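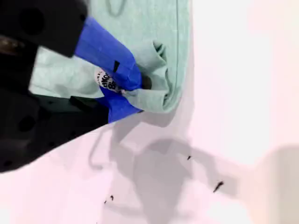

Storel Two-Finger Gripper, Classroom Cloth Kit

Home > Education > Grippers > Storel

Supplied by Meten
Availability: in stock, ships with the Tirnex controller board or without
Sold to schools, clubs and registered student teams

Overview

The Storel is an electric parallel gripper for student robot arms. The Classroom Cloth Kit is the version prepared for handling fabric: picking a cloth up from a flat table, holding it by an edge or corner, carrying it, and laying it down again. It was put together for the Fung Student Challenge, where the cloth task is part of the qualifying round, and is used in the same form for the elective course materials listed under Documents.

The gripper opens and closes with one motor. Both fingers move together and stay centered on the tool axis, so the arm program needs only one grasp point. Position and motor current are reported back to the controller during the whole stroke. With thin material, the current reading is the more useful of the two, as explained under Detecting a Grasp.

The kit can be ordered by teams that already own an arm. It does not include an arm, a camera or a table.

What Is in the Kit

Storel gripper body with motor and drive
Finger pair, long, black
Finger wrap material, one roll
Mounting plate and screws
Cable, 200 cm
Practice cloths, hemmed, 8 pieces
Hex keys
Printed setup card
Student workbook, one copy (further copies can be printed from the file)

Specifications

Fingers: 2
Drive: electric, single motor, self-centering
Grip force: adjustable in 19 steps from the controller
Cable length: 200 cm
Feedback: finger position, motor current
Body and finger color: black
Mounting: bolt plate, pattern drawing under Documents
Controller: Tirnex education board, or any board that speaks the Tirnex serial protocol
Software: Python library and block-based editor

The force steps are not calibrated in newtons. A step is a current limit, and the force it produces depends on finger length and on how the fingers are wrapped. Teams that need a force value for their engineering notebook should measure it with a load cell at the fingertip and record the finger set used.

Finger Wrap

Bare fingers are hard and smooth. They are suitable for blocks, tubes and game pieces, but on woven cloth they tend to slide off the fold as the fingers close. The wrap adds friction and a small amount of give, which lets the fingers press against the table surface without marking it.

To apply the wrap:

Open the gripper fully and switch off motor power at the board.
Wipe the fingers and let them dry.
Start at the back of the finger, not on the contact side.
Wind toward the tip with each turn overlapping the last.
Fold the end over the tip and press it down.
Do the second finger in the same direction.
Close the gripper at the lowest force step and check that the fingers meet.
Run the zero routine again. The wrap changes the closed position.

Wrap is a consumable. Creases and loose turns do not matter much on the outer side of a finger. On the contact side, a loose turn moves with the cloth and gives a false release, so that side should be pulled tight. Teams practicing every session should expect to rewrap often during the build season and should carry material to the event.

Other coverings are allowed under the challenge rules as long as they leave no residue on the cloth. The published programs have been tuned only with the supplied wrap.

The Cloth Task

The task is written so that a team can attempt it with the standard kit and no machined parts. A single cloth is placed on a plain, light table inside the marked start area. It is dropped by the referee and is not smoothed. The robot has to take hold of the cloth, lift it clear of the table, move it to the finish area and release it. Extra points are given for a cloth that lies flat, and more for one that has been folded in half.

Most first-year teams lose their points at the first step. A rumpled cloth offers ridges, pockets and loose hems, and a position that works on one attempt will be different on the next. The workbook divides the approach into three methods, in the order they should be learned.

Pinch from above. The gripper comes down over a ridge with the fingers apart and closes on it. This is the simplest to program. It gathers a lot of material, and the cloth hangs in a bunch below or beside the fingers.

Edge grasp. One finger goes in at the edge of the cloth and the other stays on the outside. The grasp takes in less material, so the cloth hangs in a predictable way. The approach height has to be right, and the wrist has to be turned to suit the edge.

Hem slide. The robot makes a light edge grasp, then moves along the hem toward a corner before gripping at full force. It is the slowest method and the only one in the workbook that leads reliably to a fold.

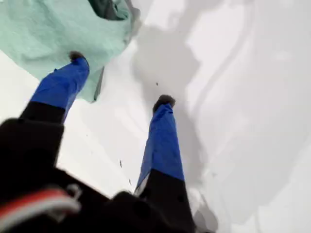 Finger opening should be set before the descent. A wide opening gives more tolerance in the approach direction, but the fingers then travel a longer distance across the table as they close, and they push fabric ahead of them. For a pinch from above, half the full stroke is a good first value. For an edge grasp, begin wider and reduce the opening once the approach repeats well.

Approach Height

Height is the parameter that students adjust most. If the tips are too high, they close over the top of the cloth and come away with nothing. If they are too low, the arm loads the table, the joints deflect and the fingers close unevenly.

The workbook procedure is to lower the open gripper onto the bare table in small steps until the current reading changes, record that height as table contact, and raise the arm by the thickness of a sheet of paper. This is done at each corner of the work area. A table that looks level will usually give different values from corner to corner, and the program should interpolate between them.

Table contact must be recorded again after rewrapping the fingers, moving the arm base or changing the table cover.

Detecting a Grasp

The library function returns one of three results: closed empty, closed on object, stalled. On rigid parts the first two are easy to separate by finger position. Cloth is thin enough that a single layer may lie within the position noise, particularly with worn wrap.

For this reason the cloth program compares the current curve during the last part of the stroke with a stored curve taken with nothing between the fingers. Each team records its own empty curve. It takes a few minutes and has to be repeated after rewrapping. A gathered fold shows an early, gradual rise. A single layer shows a small shift and is the case that produces most wrong results.

A second check with the wrist camera, if the team has one, is recommended after the lift. The example code looks for cloth color in the area between and around the fingertips. It assumes that the cloth differs clearly in color from the fingers and the table. Dark specks of lint on a white table are removed by a size filter, and the filter limit is set in the configuration file. Shadows from the gripper are a more common problem than lint. The example works in hue and saturation and ignores brightness.

Force Settings for Fabric

Start at step 8 with the supplied cloths. Lower settings hold a gathered fold but may drop a single layer during a fast move. Settings near step 19 are intended for rigid game pieces. On cloth they bring no further improvement in holding and they shorten the life of the wrap.

Move speed has more effect on dropped cloths than force does. Reduce acceleration at the start of the lift first.

Classroom Use

The course version of the project runs over one term with students in pairs, each pair sharing a gripper with another pair if necessary. The written portion is a test log: method, opening, height, force step, result. Torbjørn Westerberg, author of the workbook, recommends that students log failed grasps in the same detail as successful ones and that the cloth be dropped again between attempts by someone other than the programmer.

"If the same student drops the cloth and writes the code, after a while the cloth starts landing in convenient places," he writes in the teacher notes. "The success rate goes up and the program has not changed."

The assessment sheet gives no credit for the number of cloths moved. It is based on the log, the explanation of at least one parameter change and the condition of the equipment when returned.

Safety

Keep hands out of the opening while motor power is on.
The gripper holds its last position when motion is stopped. It does not open by itself.
Route the cable so that it cannot catch in the wrist joint through its full rotation.
Loose sleeves and lanyards can be taken up by the fingers in the same way as the cloth.
Do not run the fingers against the table above step 8.

Compatibility

The mounting plate fits the Meten education arm directly. For other arms an adapter can be printed or cut from the pattern drawing. Check that the arm can carry the gripper at full reach before ordering, and allow for the weight of the cable.

The older short fingers fit the current body. They are not recommended for the cloth task, as the body comes close to the table at low wrist angles and limits the edge grasp.

Spare Parts

Finger wrap material, roll
Finger pair, long
Finger pair, short
Practice cloths, hemmed, pack of 8
Cable, 200 cm
Mounting plate with screws

Documents

Setup card
Student workbook, with log sheets
Teacher notes
Mounting pattern drawing
Tirnex serial protocol
Python library and cloth task example

Ordering

Schools and clubs may order by purchase order. Teams registered for the Fung Student Challenge should enter the team number in the comments field. Orders for the current season close in November; spare wrap and cloths can be ordered all year.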